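This site uses cookies to keep you logged in and remember your settings. By continuing to browse you agree to our use of cookies.

Toaster oven vs. the big oven for winter baking?
Posted by crumbledown, December 2020

Okay so I need somebody to talk me into or out of this. We moved to Plendirlow over the summer and the place came with a wall oven that takes forever to heat up. I bake a small loaf most mornings and a tray of something for my kid after school, and the electric bill that just came made me sit down. I've started doing nearly everything in the toaster oven instead - rolls, potatoes, half a chicken, even a pie once. The loaf comes out fine but the top gets dark before the middle is done.

Is anybody else baking real bread in one of these? And does it save any money or am I kidding myself?

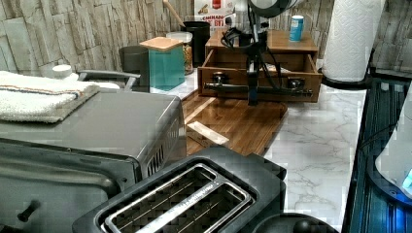

The other thing is space. My counter is the only flat surface I've got for kneading, and my husband says if one more thing gets plugged in over there he's moving out to the garage. So if the small oven stays, the stand mixer probably goes in a closet, and I love that mixer!

---

oldstarter682

Foil. Tent it loosely over the loaf after the first fifteen minutes and keep it well clear of the elements. Also drop your rack to the lowest slot. Small ovens cook hard from the top and the bread rises right up into it.

I've been doing a sourdough boule in mine for 6 years and I only light the big one at Thanksgiving.

---

Skurach_Jen

Gonna disagree with the foil. You get a pale, kind of leathery crust that way, at least I did. I just turn the temp down 25 degrees and give it longer. Get a cheap oven thermometer too, the dial on mine is a flat-out liar.

On the money, yes, it saves, but don't expect miracles. We went a whole February without using the range oven and the bill dropped enough to buy a pizza. One pizza.

---

oldstarter682

Leathery means you left the foil on to the end. Take it off for the last five.

---

Skurach_Jen

I did take it off! We may just like different bread, lol.

---

panhandler1275

Check your pans before you decide anything. A regular 9x5 loaf pan fits in mine but it sits so close to the back wall that one end burns. I switched to two mini pans and the problem went away. My sister brought me a little clay baker home from a trip to Bragança and that thing is the best of all, except it weighs as much as a dog.

And please don't put the mixer in a closet, you'll never use it again. Ask me about my pasta machine.

---

florkbridge_mike

Unpopular opinion but I'd go back to the big oven and bake once a week. Four loaves at a time, slice, freeze. One long preheat and you're done, and your counter is yours again. Over here in Florkbridge the power company charges less at night so I start mine after supper.

---

crumbledown

Mike, I thought about that, but the fresh loaf in the morning is sort of the whole point for me. Frozen bread is okay for toast, I guess.

Tried the lower rack today with the temp down 25 and it was a lot better - still a little dark on one side. Going to try the foil tomorrow so I can report back and start another fight. Panhandler, what size are your mini pans?

---

panhandler1275

5 3/4 by 3. I split a one-pound dough between them and start checking at 22 minutes.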